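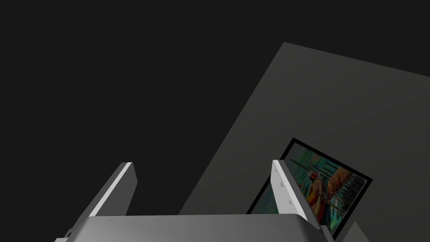

Zwei flache Greiferfinger ragen schräg nach oben. Computergrafik

Wer im Oktober nach Kirkasow kommt, riecht die Stadt, bevor er sie sieht. Es duftet nach Quitten, aus Kellerfenstern, aus Treppenhäusern, sogar in der kleinen Bahnhofshalle, wo neben dem Fahrkartenautomaten ein Korb zum Mitnehmen steht. Drei Stück habe ich mir eingesteckt, und mein Rucksack riecht noch heute danach, herrlich!

Die Quitte ist eine der schönsten Zumutungen, die ein Obstgarten zu bieten hat. Roh ist sie hart wie ein Stück Ast, herb und voller Steinzellen, die zwischen den Zähnen knirschen. Man braucht ein schweres Messer und etwas Mut. Aber dann kommt die Hitze dazu, und nach ein paar Stunden im Ofen wird aus dem blassgelben Fleisch etwas Rosafarbenes, manchmal fast Rubinrotes, mit einem Aroma zwischen Rose, Zitrone und Honig. Ich koche seit vielen Jahren und stehe trotzdem jedes Mal wieder vor der Ofentür und staune.

In den Gärten oberhalb von Kirkasow wachsen 36 Sorten, Apfelquitten und Birnenquitten durcheinander, dazu ein paar alte Lokalsorten, deren Namen sich von Hang zu Hang unterscheiden. Die Apfelquitte ist runder, härter und kräftiger im Duft, die Birnenquitte milder und leichter zu schneiden. Am besten hat mir eine kleine, schiefe Frucht namens »Wiriya« geschmeckt, die so dicht bepelzt ist, dass man sie lange mit einem groben Tuch abreiben muss. Der graue Flaum enthält Bitterstoffe und gehört bei jeder Quitte herunter, bevor sie in den Topf wandert.

Die ältesten Bäume stehen am Zakham, einem Südhang mit Trockenmauern, auf 612 Metern. Dort oben wird spät geerntet, oft erst nach Allerheiligen, und wer einmal im Mai zur Blüte hinaufgestiegen ist, versteht, warum die Leute im Tal so an diesen Bäumen hängen. Die Blüten sitzen einzeln an den Zweigspitzen, groß, weiß mit einem Hauch Rosa, und sie öffnen sich erst, wenn Kirsche und Apfel schon fertig sind. Spätfröste erwischen sie deshalb selten. Der Feuerbrand dagegen hat in den vergangenen Jahren ganze Reihen gekostet, und an einigen Stellen klaffen noch Lücken.

Gekocht wird im Tal alles, was sich denken lässt. Quittenbrot natürlich, das zähe, in Rauten geschnittene Konfekt, das auf Backblechen trocknet und in Zucker gewälzt wird – in manchen Häusern kommt Anis dazu, in anderen gilt das als Frevel. Gelee, so klar wie Bernstein. Dann die herzhafte Seite, die bei uns viel zu wenig bekannt ist: Quittenspalten zum Lammtopf, Quitte mit Zwiebeln und Graupen, Quitte sauer eingelegt mit Senfkörnern und Lorbeer. Im Gasthaus Flalthorpe bekam ich sie zu geschmorten Rippen, butterweich und noch immer säuerlich genug, um gegen das Fett anzukommen. Ich habe nachbestellt.

Für zu Hause reicht das einfachste Rezept. Zwei große Früchte abreiben, vierteln, das Kerngehäuse großzügig herausschneiden und aufheben. Die Viertel mit der Schnittfläche nach unten in eine Form legen, Wasser und etwas Weißwein angießen, Zucker, einen Streifen Zitronenschale und das Kerngehäuse in einem Teebeutel dazugeben. Deckel drauf, bei 150 Grad etwa 3 Stunden in den Ofen. Die Kerne liefern reichlich Pektin, der Sud geliert beim Abkühlen von selbst. Mit dickem Joghurt ist das ein Frühstück, für das ich freiwillig früh aufstehe.

Lagern lassen sich Quitten bis in den Dezember, kühl, luftig und mit Abstand zueinander. Äpfel und Birnen sollten nicht daneben liegen, sie nehmen den Duft an und werden schneller mürbe. Eine einzelne Frucht im Kleiderschrank schadet dagegen gar nicht, und im Tal von Kirkasow macht man das seit jeher so.

Zuletzt erschienen
Mispeln: Warten auf den ersten Frost
Walnüsse trocknen ohne Schimmel
13 Suppen für neblige Tage
Zu Besuch in der Ölmühle
Alte Birnensorten für kleine Gärten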